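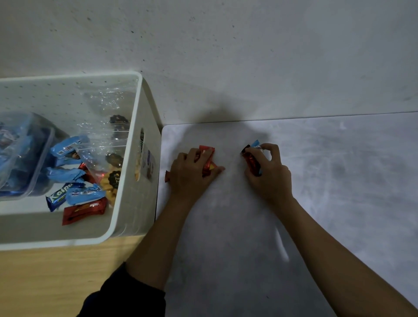
Every few months another firm says you can teach its robot a job "just by showing it". The latest in my feed is Vimwood, who want us to believe 50 goes at a task is plenty. I've sat through enough of these to have some doubts. Bit of a thread.

First, "showing it" means at least three different things and the adverts mix them up. Sometimes a person wears a camera and does the job with their own hands. Sometimes they drive the arm from across the room with a pair of handles. Sometimes they grab the arm and push it about.

These don't cost the same and they don't teach the same. When I tried the handles on a Leveck arm I was painfully slow, and I'd had a whole Saturday of practice. A machine that copies me on that day will be painfully slow too.
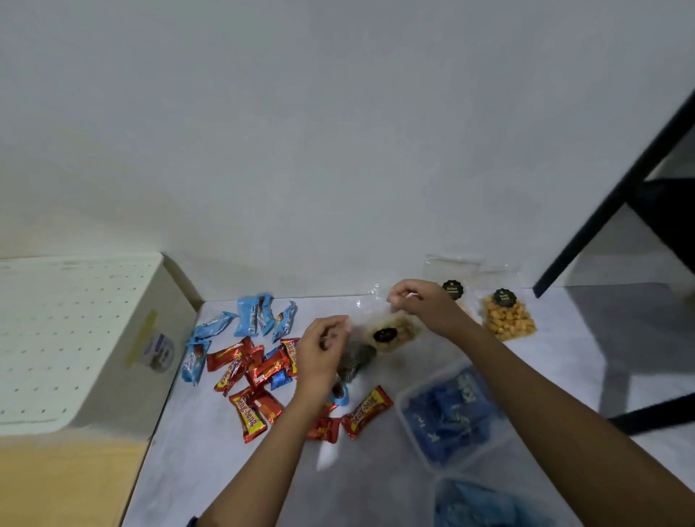 Bare hands are the cheap way, and I can see why everyone's gone mad for it. You get natural speed and you don't need a robot at all. But a hand does things a two-fingered gripper can't. Take snack sorting: thumb and fingers pinched on a clear bag, the other hand curled by a little dark packet, red and blue bars heaped up next to it. Now tell me which bit of that carries over to two flat pads. The order of the job, maybe. The grip, I doubt it.

Vimwood's answer is that the model "fills in the difference". Fine. Show me the runs where it didn't. Their page gives 830 successful runs and no figure for tries, so I can't work out anything from it. 830 out of 831 is a product. 830 out of 2000 is a hobby.

Hoekstra at least print their failures. Dull report, badly laid out, worth ten of the glossy films. Most of their trouble was with soft packaging, and most of the rest was two things picked up at once. 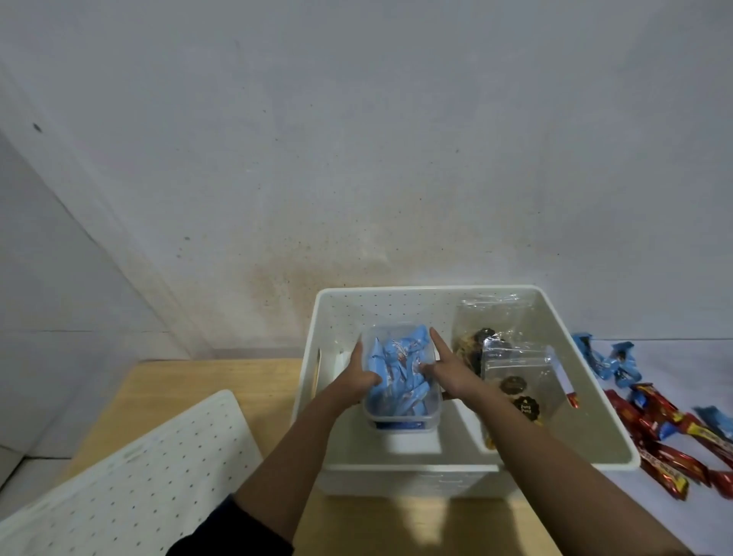
Does it help to have the same person do every demonstration? It helps the robot learn faster, but you end up with one person's habits, and it may struggle when the job is laid out differently.

The Milport trial had that problem in spades. One very tidy operator, lovely smooth recordings, then the arm went to a second site where the shelf was a bit lower and it kept reaching over the top of everything.

I'm not against any of it. I'd take hand demos over writing out every move in code, which I did for years and don't miss. I'd just like the number of tries printed next to the number of wins, same size type. If Vimwood put that up I'll read it and post what I think.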